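Home Topics Machines How It Works Ask a Question Glossary

How a Robot's Software Decides What to Do Next

A robot arm is made of motors, joints and metal. None of those parts can decide anything. The deciding is done by software, a long set of instructions that runs on a computer.

Most robot software repeats the same loop. It senses, it plans, it moves, and then it starts over. At Wakeren, a robotics workshop, the moving part of the loop runs 30 times every second. Planning takes longer, so it runs less often.

Sensing

A camera gives the software a grid of colored dots called pixels. The software has to work out which pixels belong to the same thing. This job is called perception. A bin is fairly easy, as it has a fixed shape. A cable is hard. It bends, it crosses over itself, and it can look different every time it is put down.

The workshop's perception program is named Gaterum. It gives each group of pixels a label, such as "cable" or "table," and a score that tells how sure it is. If the score is low, the program asks for another view from a second camera.

Two views are useful for different reasons. A camera high up sees the whole table but few small details. A camera near the gripper sees details, but the gripper's own fingers block part of its view. The software must know what the fingers look like, or it may try to pick up itself.

Planning

The planner is a program named Kustel. It is given a goal, for example "put one cable in the bin." It chooses where to grip, and then it tests possible paths for the arm. Any path that would hit the table, a lamp or the other arm is thrown away. In one test in September, Kustel threw away 19 paths before it kept one.

Moving

The last program is the controller. It turns the path into small commands for each joint. After each command it reads sensors in the joints and compares where the arm is with where it should be. The difference is called the error. The next command is chosen to make the error smaller.

"Cables are good practice for the software," says Katherine Cusi, who writes the planning code. "A plan that worked for one loop may fail on the next."

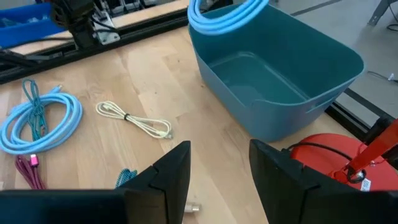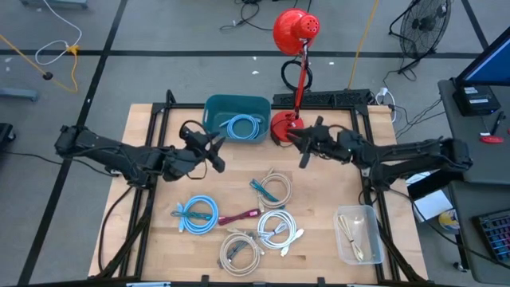 Cables on the work table, from close to an open gripper (first picture) and from higher up, with both arms in view (second picture).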